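3.2 How people talk about grip

I went into the interviews expecting complaints about jar lids, and I got plenty! But most of our 80 diary keepers in Bickerstaff wrote far more about buttons, keys and the little tabs on milk cartons - things I'd left off my first list completely.
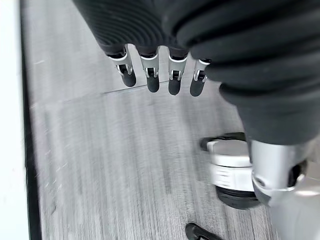 Figure 4. A hand with the fingers pointing down, over a grey wood-grain surface.

Lacey Dawber and I then read all 659 entries again (twice, in her case) and sorted them by time of day. Mornings came out worst, which fits what I'd heard in the April pilot, though I'm still wary of leaning on it too hard with only 20 people in that round.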